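How to fold a sweater or fleece with the hand grippers

Read this before your first folding shift. It covers the two-gripper fold for tops, and what has changed in the job now that part of the folding line at Presham is automated.

What is different now

The folding cell at Presham takes flat, single-layer items: towels, pillowcases, T-shirts. Thick tops still go to people. Folders who used to stand at the table all day now spend part of the week recording folds with the grippers, and those recordings are used to train the cell. Recording hours are paid at the same rate as table hours. The target is 300 usable folds per person per month. Speed is not scored.

Before you start

Check that both grippers open and close fully. Look at the finger pads and swap any that are worn smooth. Run the cable off to one side of the work surface. Clear enough space to lay the garment out with both sleeves open.

The fold

1. Lay the garment face down and smooth it from the collar to the hem.
2. Pinch one shoulder and the hem on the same side. Bring both in to the center line.
3. Lay the sleeve back along the body. Do the other side.
4. Slide one finger of the gripper under the lower edge and leave the other finger outside. Close only when you have a full fold of fabric.
5. Steady a top corner with the second gripper as you lift.
6. Bring the hem up, set it down, and open both grippers before you move away. 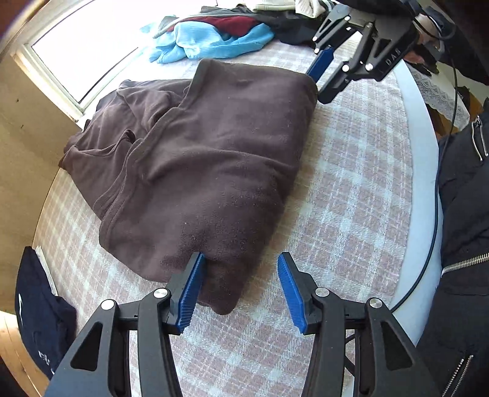 Garment Handling Team, Mulwood Textile Care

On fleece, get the finger well under the edge before closing. If you catch only the top of the pile, it slips. A bunched sleeve can be straightened partway through, with the gripper and not your fingers. Keep recording while you do it. Corrections are useful to the cell.

Stop after 20 folds and rest your hands. Report sore wrists to Junhao Xie the same shift, and you will go back to table work with no change in hours.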